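Table clearing with Clurevlow: gallery
Posted September 24, 2018

Trudbridge is our perception and planning stack for picking up dishes. Clurevlow is the part that decides which dish goes first, and most of the arguments in our lab are about Clurevlow.

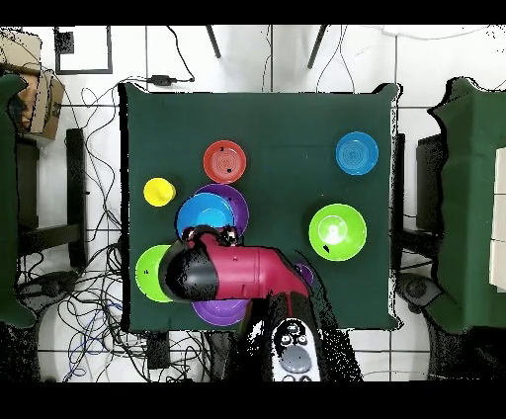
Why bother ordering the picks at all, one reader wrote in after our last update, when a greedy planner that takes the nearest reachable dish would be done before yours has finished thinking. Fair. The greedy planner is still in the repository, behind a flag, and it does finish thinking very quickly. It also has a weakness for taking the bottom plate.

On this table the red arm has its gripper over a blue plate that sits on a purple one. Stacks are where the segmentation earns its keep: two plates, two colors, one thin crescent of purple to say that the lower one exists. With two plates of the same color, the old Neder segmenter reported one plate of unusual shape and was very confident about it.

The green cloth was chosen for contrast. Then somebody bought lime-green dishes. The color threshold has been retuned since, and the bowl is no longer classified as table.

Notes on the release

The ordering code was tested on 1,404 logged tabletops. It gave a valid order on 1,263 of them. Most of the rest involve cups close to an edge, where the collision checker refuses every approach and returns an empty plan with status OK. We are changing the status.

Grasp poses on rims now come from the Melnychuk sampler, capped at 73 candidates per dish. Nobody remembers choosing 73, but raising it made planning slower and lowering it made the bowls sad.

The arm's own pixels are masked out before segmentation, using joint angles. If your calibration is off, expect a thin extra dish that follows the gripper wherever it goes. It can't be grasped. Ours tried for an afternoon.

Next build is due in October, with the status code fixed and the greedy planner still behind its flag.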